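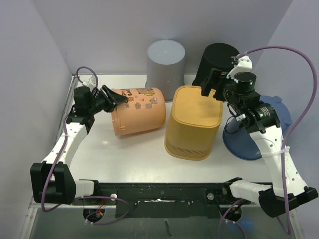 **Oficina de Conservação de Papel e Encadernação, Mallalent**

Caderno de bancada, fevereiro de 2022

Continuação do lote Stanville (livros de registo, capa em pergaminho, costura sobre nervos). Trato aqui só da cola de amido, que voltou a dar problemas, e do estado da prensa pequena.

**Cola de amido de trigo**

A receita antiga da oficina (uma parte de amido para cinco de água, em volume) continua a sair demasiado densa para reforços com papel japonês fino. Fiz três cozeduras, sempre com amido do mesmo saco:

| Cozedura | Amido:água | Tempo ao lume | Observações |
|---|---|---|---|
| A | 1:5 | 21 min | Gel firme, grumos depois de passar uma vez no crivo |
| B | 1:6 | 21 min | Gel regular, passa bem no crivo à segunda |
| C | 1:6 | 35 min | Mais translúcida, menos pegajosa ao toque |

A cozedura B foi a escolhida para os reforços de lombada. Dilui-se depois, à trincha, até à consistência de natas. A C ficou reservada para as charneiras, mas ainda não a testei em papel de gramagem alta.

O amido ficou de molho de um dia para o outro antes de qualquer das três. Na A deitei fora a água de cima e repus com água desionizada; nas outras duas não mudei a água. É uma variável a mais e devia ter sido igual em todas. Repetir a A nas condições da B antes de tirar conclusões sobre os grumos.

Conservação: frasco fechado, no frigorífico, sem timol. Ao quinto dia a B largava água à superfície e o cheiro já era azedo. Deitada fora. Fazer quantidades menores.

**Ensaio de descolagem**

Tiras de papel japonês coladas sobre papel de trapo de sucata (guardas do volume Coltthorpe que não foram reaproveitadas), secas sob peso entre mata-borrões e entretela de poliéster. Descolagem à mão, a seco e depois com humidade local.

- A: rasgou a fibra do suporte em duas tiras. Demasiado forte para este uso.
- B: separação limpa com humidade, ligeiro levantamento de fibra a seco.
- C: separação limpa nos dois casos. Uma das tiras soltou-se no canto só com a flexão.

O Bienvenido Navarro acha que a C serve para charneiras se for aplicada em duas demãos. Tenho dúvidas, por causa do aporte de água. Fica para ensaio.

**Volume 3 do lote**

Desmontado até ao caderno sete. Linha original de linho, partida em quatro pontos junto à cabeça. Os nervos estão sãos, exceto o do pé, que perdeu a torção e já não segura a costura. Cadernos com ondulação ligeira no festo e uma mancha de água antiga que atravessa os primeiros doze. A tinta é ferrogálica; o teste com papel indicador deu positivo para ferro(II) em duas páginas, negativo nas restantes que experimentei. Nada de banho nesses cadernos. Reforço local com gelatina, remoistenable, aplicado com o mínimo de água.

Paginação a lápis no canto superior direito, posterior à encadernação. Salta da 118 para a 121 sem falta de folhas. Anotei na ficha e não corrigi.

**Prensa Kokkonen**

O prato superior desce torto. Com duas tábuas iguais a folga medida à esquerda era maior do que à direita, e a diferença mantém-se com a prensa vazia. Fuso limpo e lubrificado, sem melhoria. O Bienvenido Salazar desmontou a guia direita e encontrou a bucha gasta. Até haver bucha nova, usar a prensa grande para tudo o que tenha lombada e deixar esta para secagens planas com peso leve.

**Material**

Papel japonês de 9 g/m²: acaba com este lote. Linha de linho 18/3: restam dois novelos. Mata-borrão: encomendar em folha inteira, o cortado vem com as margens esmagadas.

**Pendente**

- Repetir a cozedura A com a água trocada e sem trocar.
- Charneiras com C, uma e duas demãos, em papel de gramagem alta.
- Fotografar os nervos do volume 3 antes de substituir o do pé.
- Perguntar ao arquivo de Stanville se querem as guardas antigas à parte ou montadas no volume.
- Entrega do lote completo prevista para junho. O volume 5 ainda não foi aberto.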